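Tableware Hire: Frequently Asked Questions

How far ahead should I book?
Four weeks is enough for most dates. For November and December, allow eight weeks, as the larger dinner sets go first.

Is there a minimum order?
Yes, $87 before delivery. Orders you collect yourself have no minimum.

Do you deliver?
We deliver anywhere in the metro area. Orders over $530 are delivered free within 20 kilometres of the Cirneck Road warehouse. Stairs and long carries are charged at cost, so please tell us about them when you book.

What colours do the serving trays come in?
The round trays come in dark brown only. The rectangular ones come in white or grey. Both can be added to any order up to the day before dispatch.

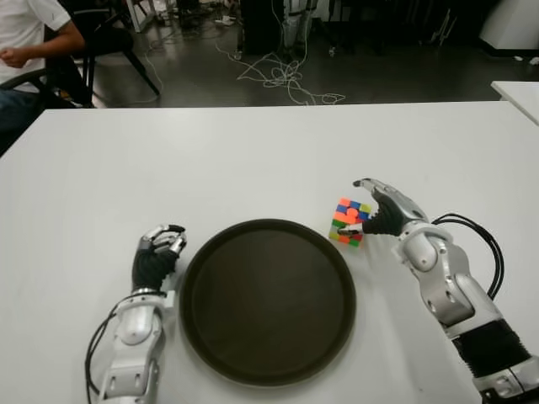

Round tray with raised rim, dark brown.

Do I need to wash everything before it goes back?
No. Scrape off food, empty the glasses and put everything back in the crates it came in. Linen should be shaken out and bagged dry, or it may mildew.

What if something is broken or missing?
We count everything on return and email you a list within two working days. Replacement prices are printed on your docket. Chips count as breakages. The bond is refunded once the list is settled.

Can I change my numbers?
You can go up at any time, subject to stock. You can reduce your numbers without charge until seven days before the event.

Do you cater for large functions?
We hold enough matching white dinnerware for 200 guests. For anything bigger, ask for Maham Virk, who organises our mixed sets.

Who do I contact about an invoice?
Email accounts and mark it to Bushra Rizvi, with your booking number in the subject line.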